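Bildergalerie: Software am Demontageplatz

Seit April läuft bei Hestel der Demontageplatz, an dem ein Roboterarm gebrauchte Desktop-Rechner in Einzelteile zerlegt. Die Mechanik wurde schon an anderer Stelle vorgestellt, deshalb geht es auf dieser Seite um die Software: Wahrnehmung, Bahnplanung, Greifersteuerung und die Werkzeuge, mit denen wir Läufe aufzeichnen und auswerten. Zuständig sind Marta Tymoshchuk (Wahrnehmung und Kalibrierung) und Tymofii Dmytriv (Planung und Steuerung). Stand der Seite ist der 8. August 2022.

Die Software trägt intern den Namen Hnatiuk und besteht aus vier Prozessen, die auf einem gemeinsamen Rechner laufen und über Nachrichten miteinander sprechen. Jeder Prozess lässt sich einzeln neu starten. Die Steuerung hält den Arm in diesem Fall an der aktuellen Position und wartet, bis alle Teilnehmer wieder gemeldet sind. Wer nur an der Erkennung arbeitet, kann die anderen drei Prozesse durch eine Aufzeichnung ersetzen und braucht dafür keine Zeit am Arm.

Wahrnehmung

Am Anfang jedes Laufs wird das offene Gehäuse grob lokalisiert. Dafür genügen die Außenkanten und zwei Innenkanten. Danach fährt der Arm mehrere Ansichten an, und aus den Tiefendaten entsteht ein Höhenmodell des Innenraums. Auf diesem Modell sucht die Erkennung nach Bauteilklassen: Netzteil, Laufwerkskäfig, Speicherriegel, Kühlkörper, Prozessorsockel, Hebel und Laschen. Jeder Fund bekommt eine Lage und einen Vertrauenswert. Liegt der Wert unter der Schwelle, wird eine weitere Ansicht aufgenommen.

Der Trainingssatz umfasst derzeit 4.000 Aufnahmen aus verschiedenen Gehäusetypen. Davon hat Marta 1.205 von Hand nachbearbeitet, vor allem solche mit Kabeln, die quer über den Sockelbereich laufen. Kabel sind weiterhin die schwächste Klasse. Im Höhenmodell verschwinden dünne Leitungen leicht, und im Farbbild werden sie vor dunklem Blech schlecht getrennt. Blanke Metallflächen führen zu Löchern in den Tiefendaten. Diese Löcher füllt das Programm nicht auf, es markiert sie als unbekannt, und die Planung behandelt unbekannte Bereiche wie Hindernisse.

Planung am Sockel

Der Bereich um den Prozessorsockel ist eng. Auf der einen Seite stehen die Speicherbänke, auf der anderen die Gehäusewand, dazu kommen je nach Modell Kabel von den Laufwerken. Der Planer rechnet deshalb die letzte Strecke gesondert: Der Greifer muss von oben kommen, seitliche Bewegungen sind unterhalb einer festgelegten Höhe gesperrt. Das Kollisionsmodell enthält auch den Sensor am Greifer. In einer frühen Version fehlte er, und die Bahnen sahen am Bildschirm besser aus, als sie waren.

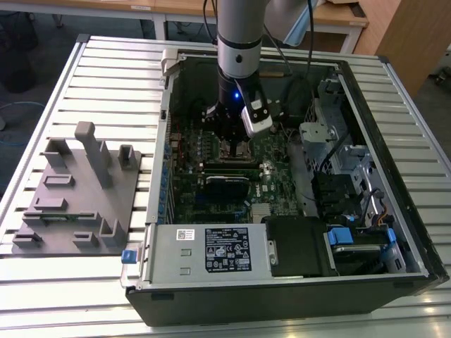
Greifer über dem Sockelbereich eines Dell-Desktopgehäuses. Links daneben die 3D-gedruckte Aufnahme.

Die Ablage wird im selben Koordinatensystem geführt wie das Gehäuse. Ihre Position wird einmal eingemessen und danach nur geprüft. Weicht die Prüfung um mehr als 2 Millimeter ab, verlangt das Programm eine neue Einmessung und gibt den Arm so lange nicht frei. Die Maße der Schlitze und Pfosten stammen direkt aus der Druckdatei. Ändert jemand das Teil, muss die neue Datei im Projekt hinterlegt werden, sonst stimmen die Ablagepunkte nicht.

Steuerung und Kontakt

Bis kurz vor dem Bauteil fährt der Arm positionsgeregelt. Für die letzten Zentimeter schaltet die Steuerung auf eine nachgiebige Regelung um, bei der die Kraft in Längsrichtung des Werkzeugs begrenzt ist. Die Umschaltung war lange eine Fehlerquelle, der Arm machte dabei einen kleinen Ruck. Tymofii hat die Sollwerte beider Regler inzwischen so gekoppelt, dass der zweite mit dem Zustand des ersten startet. Der Ruck ist in den Kraftdaten noch erkennbar, liegt aber unter der Auslöseschwelle für einen Abbruch.

Abbrüche sind im Ablauf vorgesehen. Nach einem Abbruch hebt der Arm senkrecht ab, nimmt eine neue Ansicht auf und vergleicht sie mit der vorherigen. Hat sich die Lage des Bauteils verändert, wird neu geplant. Ist sie gleich geblieben, darf derselbe Griff einmal wiederholt werden. Danach geht eine Meldung an den Bediener.

Aufzeichnung und Wiedergabe

Alle Nachrichten zwischen den Prozessen werden mitgeschrieben. Das Werkzeug dafür heißt Jeltmont. Es speichert Gelenkwinkel, Kräfte, Kamerabilder und die Entscheidungen des Planers mit gemeinsamer Zeitbasis. Bisher liegen etwa 199 vollständige Läufe vor. Vor jeder Änderung an der Erkennung oder am Planer werden sie erneut abgespielt, und Jeltmont listet auf, an welchen Stellen die neue Version anders entscheidet als die alte. Die Durchsicht dieser Liste bleibt Handarbeit.

Offene Punkte

Die Erkennung der Verriegelungshebel arbeitet bisher nur bei geschlossenem Hebel zuverlässig. Der Umbau auf die neue Schnittstelle der Greifersteuerung ist begonnen, die alte bleibt vorerst parallel erhalten. Für den Standort Fermont wird eine zweite Konfiguration mit anderer Tischhöhe vorbereitet. Die Kalibrierdateien beider Standorte liegen dann in getrennten Verzeichnissen.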